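What the Pimodbridge plan leaves out

I have read the Pimodbridge plan twice now, and I still can't find the page about the people. There is a page on floor space, a page on power, and a long one on how Stekard will bring wheeled robots into the household services side over 2 years. The staff come up under "transition," in a paragraph shorter than the one on batteries.

The plan says the machines will take over the dull parts. I've heard that line before and I'd like to know who drew up the list of dull parts. Folding is on it. So is making beds and putting things back on shelves. Anyone who has worked a linen room knows that folding is when you catch the torn hem and the stain, and it's when you rest your feet and talk to the person beside you. Take it away and what's left is the lifting, the rushing and the complaints.

Then there is the new work, which the plan treats as a gift. Stekard counts 106 jobs in "robot support." Read down and most of them are showing a machine how to handle a cloth, over and over, or writing down what it did. Somebody has to set out the props and sit with the paperwork. It's work, and I don't look down on it. But it pays by the session, and the sessions stop when the machine has learned enough. Nowhere does the plan say what happens in that week.

The company that runs the laundries now, Mohamedi, has 559 people on its books. About 400 of them could be moved, we're told, to "other duties." I asked at the open meeting in October what those duties were and got a slide with an arrow on it.

I'm not against the machines. My back would have welcomed one. What I want is dull stuff in writing - hours, rates, who gets trained and on whose time, and a say for the people doing the teaching in how what they taught gets used. A skill someone spent years on is being copied, and so far the pay for it is an hourly rate and free parking.

If Pimodbridge can plan the wiring that carefully, it can plan the wages too.

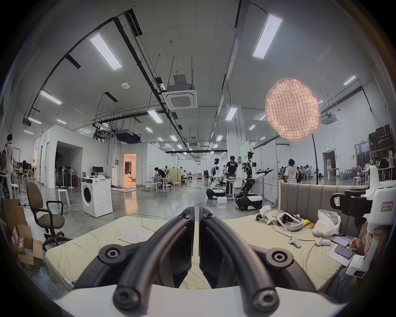 Arkier: We had the same promises at my plant, and I did the session work for most of a year. The rate was fair. What bothered me was never being told when it would end, so ask for notice periods first and argue about the rest after.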